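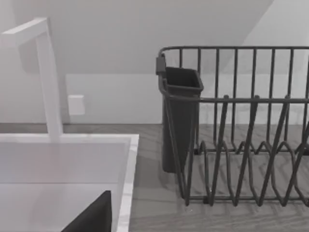

Sink and dish rack in the sim kitchen, with one fingertip poking in at the bottom.

I've spent most of June 2018 in a kitchen that doesn't exist, and I'm having a great time! Ebise Dinsa and I are comparing two fingertip shapes for the Relten gripper before we order any real parts, so for now it all happens in simulation. She set up the room, I get to drop fruit in it.

The pointed black fingers are my favorite so far. We ran 1182 pick attempts with them (yes, the laptop fan complained) and 46 ended in a dropped apple, mostly when the tips closed too low and the fruit squeezed out the top.
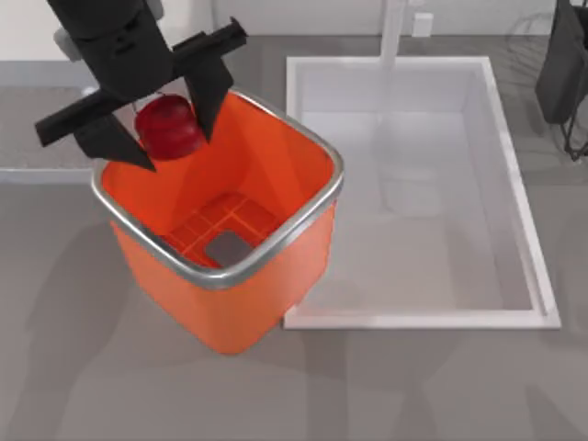

Ebise thinks a softer closing speed will fix a lot of that, and I think we should move the grasp point up a little first. We have a coffee riding on it. The wider Rudberg tips go through the same runs next, with the same 4 starting positions, so the numbers should line up.

The camera down by the fingers has been the fussy part - up close it gets a big piece of fruit, a lot of wall and not much else to go on.
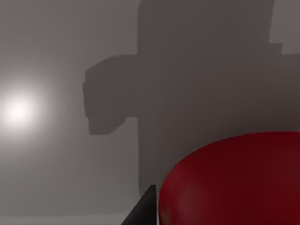

Close-up view: fingertip, something big and red, and a blocky shadow on the wall.

We're hoping to have real tips on the bench in September. If you have old gripper logs you'd share, send them my way!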